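Letivden Striped Table Cover

Home > Table linen > Covers and throws > Letivden

A woven cotton cover for low tables, bedside chests and dressing tables. It gives small things a softer place to sit than bare wood or glass, and it can be shaken out and washed when face powder or hand cream gets on it.

The stripes run the full width of the cloth. They are not evenly spaced — the sage green band is one of the broad ones, with thin red and yellow lines further along, then purple and blue towards the opposite edge. Both long edges are hemmed and the short edges are finished with a flat stitch.

Product details

Fibre: 100% cotton
Weave: plain, medium weight
Colour: Multi Stripe (pink, off-white, sage, yellow, peach, red, purple, blue, mauve)
Backing: none
Designed by: Shuk-fan Wu for Letivden
Sold: singly

Dyes vary a little between batches. If you need 2 covers to match, order them together and put a note in the delivery box at checkout.

Choosing a size

Measure the table top and decide how much of it you want left showing. On a white or pale table a margin all round looks tidy and keeps the edge of the cloth away from knees and sleeves. For an overhang, add the drop you want to each side. We do not cut to size, but the cover can be folded under along a stripe and pressed.

On lacquered or very smooth tops the cotton can slip. The Plikesby grip sheet goes underneath and can be trimmed with scissors. It is sold separately.

In use

The weave is firm enough for travel bottles, tubes, lidded cases and small jars. Items with a narrow base, such as half-size shampoo bottles, are better laid down. Wipe the bottom of anything oily before you put it on the cloth.

Multi Stripe on a low white table, with toiletries.

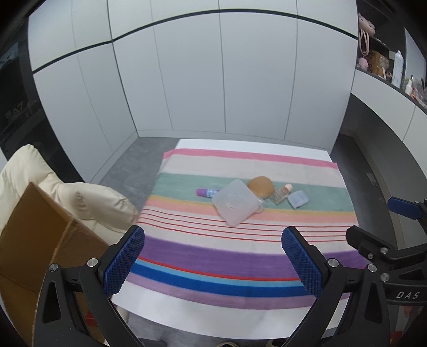
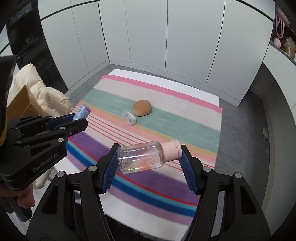 Care

Wash at 40 degrees with similar colours. The first wash should be done separately as the red can release a little dye. Do not bleach. Line dry, or tumble on low and take it out while slightly damp. Iron on the reverse along the stripes — ironing across them can pull the cloth out of square.

For make-up marks, dab with washing-up liquid and cool water before washing. Nail varnish remover will lift the colour, so keep it off the cover.

Expect some shrinkage along the length in the first wash. The sizes we list are before washing.

Delivery and returns

Covers are sent from our Elport warehouse, folded in a paper band. Unwashed covers can be returned with the band still on. Please include the order slip.

Trade orders

Guest houses and salons can buy in packs. Stock of Multi Stripe is up to 400 covers at a time, and larger quantities are woven to order. Write to Bautista Sosa in the trade office with the sizes and delivery address.

Page updated October 4, 2023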